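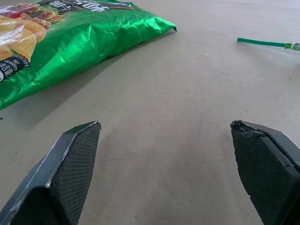
4. Setting up a sitting of the assembly

This section explains how to prepare a sitting in Clamex, from the creation of the agenda to the opening of the first vote. It is written for the clerk of the assembly and for the deputy clerk. Members who only vote from their desk do not need it and can go directly to section 6.

Before you start, check that the list of members is up to date (section 3). Clamex calculates the quorum from this list. If a seat is vacant and you have not marked it as vacant, the quorum will be wrong for the whole sitting.

4.1 Creating the sitting

1. Log in with your clerk account. An observer account can open the calendar but can't change it.
2. Open Calendar and choose New sitting.
3. Select the type: ordinary, extraordinary or budget. The type decides which rules of procedure are applied, and it can't be changed after the notice is sent.
4. Enter the date, the hour and the chamber. For a sitting in two places, tick Joined chambers and choose the second one.
5. Enter the name of the presiding member. If it is left empty, Clamex takes the president of the assembly.
6. Press Save as draft.

Note: The draft is visible only to clerks. It receives a provisional number, which is replaced by the final number when the notice goes out.

4.2 Preparing the agenda

1. In the draft, open the Agenda tab.
2. Add each item with its title, its reference and the name of the rapporteur.
3. For each item, choose one of the following: For information, For debate, For vote.
4. For the items to be voted, choose the majority which is required. Simple majority of the members present is the default value. Institutional acts normally need an absolute majority of the seats, so please check the text and do not rely on the default.
5. Attach the documents. Only PDF files are accepted.
6. Put the items in order with the arrows on the right side.

The approval of the previous minutes is always item 1 in an ordinary sitting. It can be moved, but Clamex will show a warning in yellow.

Caution: When you delete an item, its amendments are deleted too – also those which members have already signed. If an item is only postponed, use Withdraw instead. It then stays in the register and can be taken up again at a later sitting.

4.3 Sending the notice

1. Press Check. Clamex looks for missing documents, items without a rapporteur and dates which are too near.
2. Correct the points shown in red. Points in yellow are advice only.
3. Press Send notice and confirm with your password.

Each member receives the notice by e-mail and in the members' area. The list of receipts is under Notice > Delivery. If a member has no valid address, print the notice and record the delivery by hand on the same page.

Error 208 means that the period of notice is too short for the type of sitting. For an urgent sitting, attach the signed decision of the president and press Check again.

4.4 On the day: presence and quorum

1. Open the sitting and press Start register at least 34 minutes before the hour. The desks need this time to load the documents.
2. Ask the members to insert their card. The name turns green on the clerk's screen.
3. Enter the proxies under Register > Proxies. A member can hold up to 2 proxies. This limit was set for the Skarbridge installation and may be different in yours.
4. When the quorum is reached, the button Open sitting becomes active.

Note: Proxies count for the vote, but they do not count for the quorum unless your rules of procedure say so. The setting is in Administration > Rules and needs the administrator password.

If a card is not recognised, do not restart the desk. Enter the member by hand, then change the card at the next break.

4.5 Opening the first vote

1. Select the item and press Call item.
2. Check the majority which is shown at the top of the screen.
3. When the presiding member announces the vote, press Open vote.
4. Press Close vote on the word of the presiding member. The result goes to the wall display after you press Publish.

Caution: A published result can't be changed. If there was a mistake, the vote must be held again as a new vote, and both of them will appear in the minutes.

Text of this section: Setsuko Ichikawa. Checked by Ravinder Gosselin. Last revised Aug 28, 2021.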